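Oat milk that doesn't go slimy

Making your own oat milk is cheap, quick and only slightly humiliating the first time, when you produce a litre of wallpaper paste. Mine was so thick the spoon stood up.

You need 100 g of rolled oats, 1,000 ml of very cold water and a pinch of salt. Jumbo oats are fine. Instant ones are how you get the paste.

Tip everything into the blender and blitz for 20 seconds. Then stop, however much you're enjoying the noise.

Pour it through a clean thin tea towel and let it drip. Do not squeeze. You will want to squeeze.

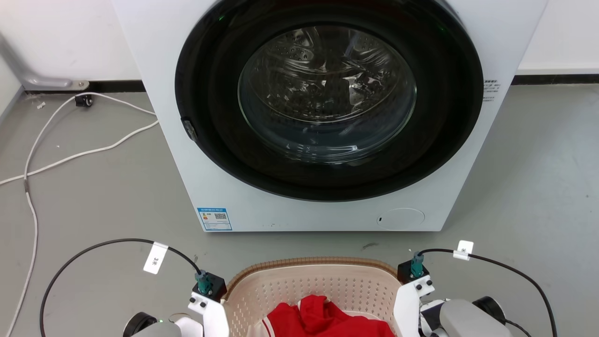
Yesenia Arango wrote in to say she squeezes every time and hers is lovely, provided she rinses the oats first and drinks it the same day. Fair enough – rinsing does wash off some loose starch, and I've added it to my own routine without telling her.

Bottle it and keep it in the fridge for up to 4 days. It will separate, so shake it. Warm it gently for coffee, as boiling turns it into porridge, and you could have had that an hour ago.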